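Speaker notes: One Board, Many Holes
Shape sorters and how to stock them
Pluvham Toy Library, winter meeting, Dec 4, 2025
Slot is 25 minutes with questions. Skip slide 7 if we start late.

Slide 1 — Title
Say hello, say which library I'm from. Ask who has a shape sorter on the shelf right now. Most hands should go up. Ask who knows whether it has all its pieces. Wait for the laugh, move on.

Slide 2 — Why one toy gets a whole talk
We have 693 toys on the shelves at Pluvham. 53 of them are sorters of one kind or another: boxes, drums, flat boards, a couple of houses with doors. They go out a lot and they come back short. From August on I kept a separate note of every sorter return, and 11 came back with at least one piece missing.
A sorter with a piece missing still works. A child will play with it. But there is now a hole that nothing fits, and some kids will stay on that hole all afternoon.

Slide 3 — Boxes and boards
Two families. With a box, the piece drops through and disappears, and the child has to open something to get it back. With a board, the piece sits in a recess and you can still see it.
Boxes are noisier and more popular. Boards are easier to check in at the desk. I bring a board to every session for under-threes.
Mention Egan's comment from last year that boards are boring. They put theirs on a low table and it got used more than anything on the shelf.

Slide 4 — Look at the holes first
Leave this one up for a while. Let people look before talking.
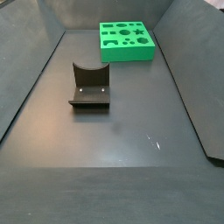 Slide 4. Green board with three loose rows of cutouts, black L-shaped bracket to its left.

Points to make:
Catalogs sell sorters by the number of pieces. I look at which shapes are next to each other and which ones are close enough to be mixed up.
There's a wide rectangle in the back row and a short slot at the other end of the same row. Those are two different problems for a two-year-old. A small rectangle and a small square are side by side in the middle row, which is a fair test once they can do circles.
The big circle is close to the center. Good place for it. Most children start with the circle, since it goes in whichever way you turn it.
The star needs turning. The arch with the notch in its edge needs turning too, and it only has one way up. I would not hand over the arch piece until the circle and the square are easy.
The rounded blob shape at the front right: some parents ask what it's supposed to be. You don't need an answer. Children don't need the name of a shape to match it.
The little round holes in the front row. If your board has these, ask what goes in them before you buy. Small pegs are a choking question and may put the whole set in a different age group.

Slide 5 — Color
Some sorters match by color as well as shape. Red piece, red hole. A child can finish one of those without looking at a single edge.
One color all over takes that help away. It's harder. It also means the recess only shows up as a darker patch of the same color, so put it where the light is decent. We moved ours from under the stairs to the window side and I should have done it earlier.
For a child with low vision a single-color board is hard going. Put a contrasting mat under it or lend a different one. Orkbridge has a black-and-yellow set they are willing to swap.

Slide 6 — What turning looks like
This is the part people ask about afterward, so go slow.

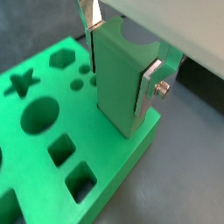

Slide 6. Tall green block upright on the right-hand end of the board.

Points to make:
A block on its end shows you its smallest face. A child who picks up a long block will usually try it in whatever way it was picked up. Standing it up or laying it down is a separate decision and it comes later than you'd think.
Look at the two squares, how they sit as diamonds from this side. Walk around the table and the same hole looks different. Sit where the child sits before you decide a board is easy.
Star and hexagon are neighbors here, with the large circle below them. From a low seat the circle looks flattened, more like an oval. Children do try oval pieces in round holes and we tell them they're wrong.
The hexagon is the one that fools adults. Six sides, so it goes in with a small turn, but a rushed parent will push it.
Ask parents not to push. Ask them to count to ten first. (Demonstrate with the piece in my pocket.)

Slide 7 — Checking in (skip if late)
Our sheet is one outline per hole, printed at actual size. Whoever is on the desk lays each piece on its outline. Takes under a minute for a board, longer for a box.
Wash, then air dry upright. Water sits in the recesses.
Piece missing: call the family the same day. Pieces are usually under a car seat.

Slide 8 — Spare parts
Skoltis is the storage site we share with Orkbridge. Spares bin is there, sorted by shape, lids labeled. Bring your outline sheet when you go. A star is not just a star, they come in different sizes — I have driven back twice.

Slide 9 — Questions
Likely ones: cost, age labels, wood or plastic. Keep wood or plastic short.
Hand out the blank outline sheets at the door. Collect the pocket piece before leaving.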